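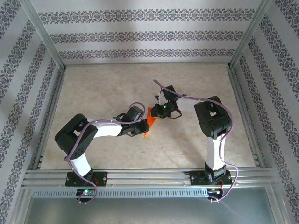
Dec 17, 2022. Back on the Galindo paper, second day of printing trials. The client wants the hall redone from the one scrap that survived behind the panelling, and the scrap is short of a full repeat, so the drawing is partly guesswork. Marta Ostapchuk has closed the pattern by mirroring the leaf about the stem. I was not sure about this at first. The damask paper on the three walls, dark grey and mauve on white, helped a bit here: the ornament runs in repeating bands with white between them, and even at a distance the eye picks up the bands before it picks up any leaf. Ours will do the same if the ground shows between the columns. So I would keep the gaps as wide as the scrap allows and worry less over the leaf tips.

Repeat height is now fixed at 922 mm. Marta had it a little taller but then the join falls through the flower, and paperhangers hate that.

Size. First lot of distemper was bound with the Dasteter glue at the strength on the tin. Rubbed off on a dark sleeve once dry. Second lot made stronger, soaked overnight, warmed in the double pan and strained through muslin. No rub-off, but it went to jelly in the tray before we had finished the length and had to be warmed again. Each warming seems to weaken it. Holger Isaksson says he always makes the size fresh and throws away what is left, and thinks we are being mean with glue that costs very little. He is probably right. Half batches from now on.

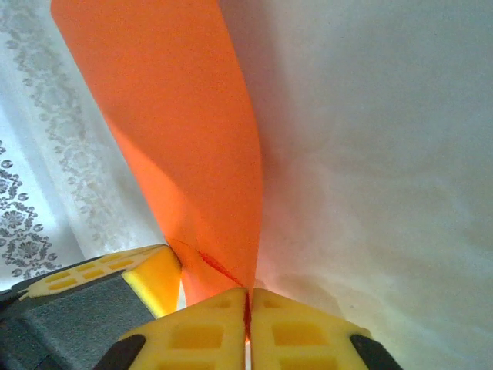 Whiting for the body colour was slaked in cold water and left to settle, water poured off the top in the morning. No lumps to speak of. Pigment ground separately in a little water and added to the whiting before the size goes in, never after. I added it after on the first lot and got streaks that no amount of stirring would take out.

Blocks. The pear wood outline block has moved. It rocks on the flat plate at the lower left corner and prints weak there. Have put it under boards with a weight on top and will look at it again after the holiday. The background block is fine. Pins on both need replacing; the ones we have leave a hole you can see from across the room.

Paper. Two stocks tried, both from Grerwood, joined sheets:
88 gsm – cockles under the ground coat and does not pull flat again. Prints sharp but curls at the edges.
Heavier one – lies flat, takes the ground well, drinks more colour. Needs a second impression on the solid areas.
Going with the heavier. Marta wants to see it hung on lining paper before we order the full quantity, which seems sensible given what it costs.

Drying. Workshop humidity was 71 per cent when we hung the first lengths and they were still tacky at the end of the afternoon. The poles by the door are worst. Heater moved to the far end and the door kept shut – please keep it shut – and the later lengths were dry enough to roll before we left.

Colour. This is where we are stuck. The scrap has a pale blue ground gone greenish, with a warm orange for the flower, and neither matches what is under the fold where light never got to it. Mavudar sent two oranges, one earth and one much cleaner. The earth one looks dirty beside the blue. The cleaner one looks too loud in the tray but dries back a good deal. Distemper always dries lighter, so I have brushed out both on offcuts of grounded paper and written the mix on the back.

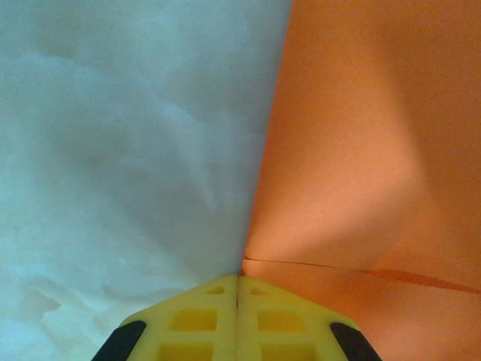
Orange beside a pale bluish white.

Set side by side the pair is stronger than either alone. On the paper I would knock the orange back with a touch of raw sienna and leave the blue as it is. Holger would do it the other way and grey the blue. We will print one repeat of each and let the client choose in February.

To do:
New pins for both blocks.
Ask Mavudar if the clean orange is lime safe, there is some old limewash on the stair wall.
Check outline block for twist.
Order muslin.
Wash the felt in the colour tray, it is starting to smell.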